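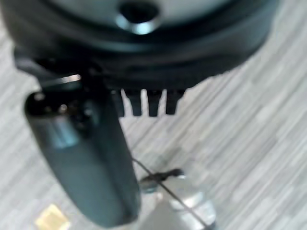 Zuletzt geändert: 1. Mai

Wer schon länger mitliest, kennt meinen Seder ja: ein Greifarm, den ich daheim Stück für Stück zusammengeschraubt habe und der inzwischen ganz brav Dinge von A nach B trägt. Heute geht es um die Kamera am Handgelenk und darum, wie ich den Greifer auf durchsichtige und weiche Sachen einstelle. Daran bin ich nämlich ewig verzweifelt!

Ihr braucht einen fertig montierten Greifer, eine kleine Kamera mit Halter (meiner ist nach der Vorlage von Tostton gedruckt) und die Steuersoftware Eze. Mit einer anderen Software geht es sicher auch, die Menüs heißen dann halt anders.

Zuerst die Kamera. Ich schraube den Halter erst nur lose an und schaue mir das Livebild an. Oben darf ruhig viel vom Gehäuse zu sehen sein, wichtig ist mir, dass der Finger bis fast zur Spitze im Bild bleibt. Dann festziehen, den Arm einmal komplett durchbewegen und noch mal schauen. Bei mir hatte sich der Halter beim ersten Mal prompt verdreht - seitdem liegt unter der Schraube eine Zahnscheibe.

Jetzt die Nullstellung. Greifer ganz öffnen, in Eze auf »Position lesen« gehen und den Wert notieren. Bei meinem Servo sind das 2702. Danach langsam schließen, bis sich die Finger gerade so berühren, das sind bei mir 848. Bitte nicht einfach meine Zahlen abtippen, jeder Servo sitzt ein bisschen anders auf der Welle!

Durchsichtiges Plastik ist so eine Sache. Die Kamera sieht vor allem Spiegelungen, und auf einem gemaserten Untergrund wird es noch wilder. Ich fahre deshalb beim Einstellen von Hand an, in kleinen Schritten, und lasse die automatische Erkennung erst mal aus. Für feste Teile habe ich mir 1863 als Schließwert gespeichert.

Beim Stoff dann weiter zu, ich nehme 1732. Wichtig: erst ganz nach unten fahren, dann schließen. Andersherum schiebt man das Tuch nur vor sich her (hab ich lange genug gemacht).

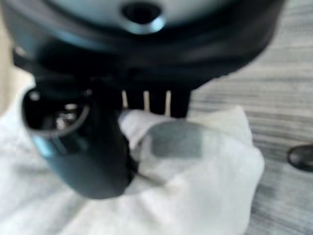
Weißes Tuch im Greifer, dazwischen etwas Durchsichtiges

Wenn der Servo beim Halten brummt, den Schließwert ein kleines Stück zurücknehmen und neu speichern. Die Fingerbeläge von Grarkex habe ich auch schon bestellt, den Vergleich trage ich hier nach, sobald sie montiert sind.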